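New Worktable Is In at Bollthorpe

Wednesday, December 23, 2020

I stopped by the Bollthorpe community workshop this week to see the new table everyone has been emailing me about, and I have to say I like it! The old one went out the door in August, and folks have been making do with two card tables pushed together ever since (I lost a good pair of scissors down that gap).

Lapointe, the furniture shop over on Botard Street, built the replacement and knocked $81 off the bill. The top is pale and smooth, with a raised edge of light tan wood - handy if your pencils roll away as often as mine do.
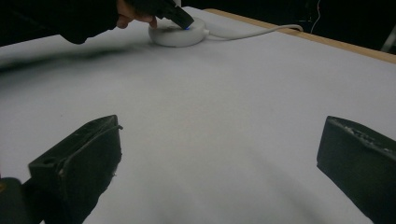 The new tabletop at Bollthorpe, with its wood edge and a little white disc showing a blue light.

The workshop is closed over the holidays and opens again on January 4. Evening sessions start at 6, with room for 10 people, and you'll need to sign up first at the front desk or at the Wanolholm library. Bring your own cutting mat, please - I'd love to see that top stay nice for a while. I've already put my name down for the first night.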